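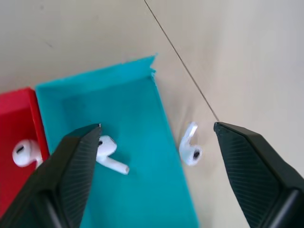

Igor Sokol told her the track at Volham was riding slick and she should take the outside gate if she drew first pick. Štěpánka Tóth nodded and went on changing her rear sprocket. It was Wednesday, twenty minutes before the first heat, and she had ridden three meetings at reserve for a total of two points.

Heat two went badly. She missed the start, got filled in on the first bend and came home last by half a lap. The reserve spot paid 220 a night, and the engine service alone had cost her 870.

"You were looking at the tapes," Igor said. "Look at the start marshal's hand."

"You said outside gate."

"I said that too."

In heat eight she lined up on the outside. She watched the hand. The clutch bit and she was level with the Parby captain going in, so she stayed wide - wider than she liked - and held the throttle open along the fence. He drifted out on lap three and brushed her elbow. She did not shut off.

Second place, two points. The announcer got her name wrong. Igor was waiting by the pit gate with a rag and the program, already filling in the score.

"Heat twelve," he said. "Same gate."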